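Print | E-mail

Sun 5 September

Silica gel again. Third tub, same cabinet, same doubts.

Starting this on a fresh page so it doesn't get mixed up with the April notes, which are a mess and mostly my fault. The question is still whether the orange beads Pradell sells us do what the leaflet says, or whether we have been paying for a nice color change and a tidy tub. Adaeze Yusuf thinks they work fine and that our cabinet is the problem. She may be right. I would like to see a number before I agree.

What the leaflet claims, copied out so I stop going to look for it:

– holds up to a third of its own weight in water
– orange when dry, dark green when used up
– ready to use again after two hours in an oven
– can be reused "indefinitely"

"Up to" is doing a lot of work in the first line. "Indefinitely" I will leave alone, as I don't plan to be here that long.

Weights first. The tub came out of the sample cabinet at 900 g, beads only, tared on the Ekpo balance with the door shut and the vent off. The balance wanders when the vent is on and I have given up arguing with it. After the oven and a cool-down in the sealed jar, the same beads weighed 828 g. So they gave up 72 g of water. Against the dry weight that is not quite nine percent. A third would have been 276 g. We are a very long way from a third.

Now the fair part, which Adaeze asked me to write down and which I would have written down anyway. A third is what you might get if the beads sat in air close to soaking. Our cabinet is supposed to be dry. At low humidity the beads can't pull in anything like as much, and any decent supplier has a curve that shows this. Pradell has a curve too. It is in the leaflet, the size of a postage stamp, with no numbers on the left side. I wrote to ask for the numbers. The reply thanked me for my interest and attached the leaflet.

So nine percent doesn't prove the beads are bad. It says we should plan on nine percent in that cabinet, and whoever worked out our refill schedule planned on a third. That was me, in April. I have crossed out the schedule taped to the door.

Time in the cabinet for this tub: 154 hours. The dial gauge on the inside of the door read nicely low for all of it, but I trust that gauge less every week. It reads low with the door open. It read low next to the kettle. I swapped it with the one off the Dramamach dehumidifier in the corridor and the two disagreed by enough that at least one is decoration. Until we get a salt jar set up and check both properly I am not writing either reading down as if it meant something.

(Salt jar: table salt, a little water, enough to make a wet slush with salt still sitting in it, sealed box, leave overnight, the air over it should settle close to 75 percent. Cheap and dull and it works. I don't know why we haven't done it.)

Oven notes. Leaflet says two hours. I spread the beads in the wide tray, one shallow layer, and pulled the tray out for weighing at intervals. At two hours they were mostly orange again and looked done. They were not done. They went on losing weight, slowly, and I didn't get two matching readings in a row until 485 minutes. That is over eight hours. Some of that is on me: every time the tray comes out the oven drops and the beads grab a little back from the room. If I did it again I would leave the tray alone for six hours and only then start weighing. Even so, I can't see it coming down to two.

What bothers me is the color. The beads looked ready at two hours, and if I had gone by eye, as we always have, they would have gone back into the cabinet with a good part of the water still in them. Then they go green early, somebody says the gel is tired, and we order another tub. I think that has happened at least twice. I can't prove it, as no one weighed anything. The order book shows the tubs and that's all it shows.

Adaeze's objection, and it's a good one: the color change isn't meant to measure how much water is left, only to warn that the gel is filling up. Fine. Then the leaflet shouldn't say "orange when dry." It should say "orange when drier than it was." She laughed and said I should write leaflets.

Her other objection I like less. She says the oven thermostat is off, so my time means nothing for anybody else's oven. I put the glass thermometer in next to the tray and it read a bit under the dial, steady. Not enough under to explain a factor of four. But I only had it at the front, and the back could be cooler. Next run, thermometer at the back, and I'll swap the tray end for end halfway.

Stuff I haven't ruled out:

The door seal. There is a flat spot in the rubber by the lower hinge. Paper strip test: strip pulls out freely there, grips everywhere else. If damp air is coming in at the hinge then the gel is drying the whole room one spoonful at a time, and no beads from anyone will keep up.

People opening the door. I put a tally sheet on it last week and it got three marks, all mine. Either the cabinet is hardly used or the sheet is no use. I know which I believe.

The samples themselves. The card stock and the felt went in straight from the shelf. They hold water like anything else made of fiber and they will have handed it to the gel in the first day or two. We never pre-dried them. That could account for a fair share of the 72 g and would mean the seal is better than I think. Easy check: run the cabinet empty with the gel only, then run it full, and compare.

Trarkholm. Their rep left a sample of clay packets in the spring, and there is a sheet with it that says clay beats silica gel "in real-world conditions." No conditions given. I have nothing against clay. It is cheap, it does all right at low humidity, and it can't take as hot an oven. But the sheet compares one fresh clay packet with "a leading gel" that had been through an unknown number of ovens, and the bars on the chart don't start at zero. I would want the same weight of each, dried the same way, in the same box at the same time. I have put the packets in a jar with a good lid. Not opening it until the salt jar is working, otherwise we are just comparing two things we can't measure with a gauge we don't believe.

For the record, what I think I know tonight: this tub, in this cabinet, took up 72 g over its stay. It took far longer to dry than advertised. The color came back well before the weight settled. One tub, one run, one oven. That's thin, and if somebody handed it to me as proof of anything I would send it back.

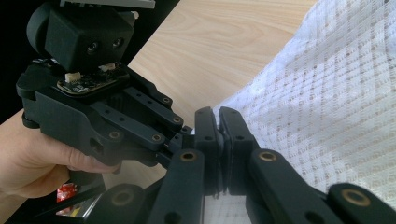

Can the beads go back in the cabinet as soon as they turn orange?

Wait until two weighings in a row match, then let them cool in the sealed jar before they go in. Color alone came back too early on this run.

On the cool-down: hot beads on the Ekpo read wrong. The warm air coming off the tray lifts the pan a little and the number drifts while you stand there. I lost a reading to that early in the afternoon and it is struck out on the loose sheet. Jar, lid on, half an hour, then weigh fast. Lid loose for the first minute or it sticks and you need a knife.

Also on the loose sheet and worth carrying over: a few beads split in the oven and there was dust in the tray afterward. Tiny amount. But if dust gets left behind in the tray each time, it goes down as water lost, and over many runs that would flatter the drying and make the tub look lighter than it should. I brushed the tray into the jar before the final weighing, so I think we're all right this time. I don't remember doing that in April. I doubt I did.

Cost. I keep hearing that the gel pays for itself as it can be reused. Eight hours of oven for 72 g of water is a funny kind of saving. I haven't put a meter on the oven, so I can't say what it costs, and neither can anyone who says it's cheap. Adaeze has a plug-in meter at home and will bring it. If we dried two trays at once the sum would look better, provided the second shelf gets as hot as the first, which goes back to the thermostat question.

To do, in the order I want it done:

1. Salt jar, both gauges in it overnight.
2. Paper strip test again after warming the flat spot in the seal. If no change, order a seal.
3. Cabinet empty, gel only, same hours as this run.
4. Cabinet full, samples pre-dried, same hours again.
5. Oven with the meter on and the thermometer at the back.
6. Only then the Trarkholm packets.

No new tubs from Pradell until 3 and 4 are done. Adaeze has agreed to this, with a face. She has bet me a lunch that the seal is the whole story. I took the other side and said it was the samples, though if I'm being fair to the evidence neither of us has any yet.

The dry beads are in the big jar on the left shelf, lid taped, 828 g written on the tape. Please don't top it up from the old bag.

Print this entry | E-mail this entry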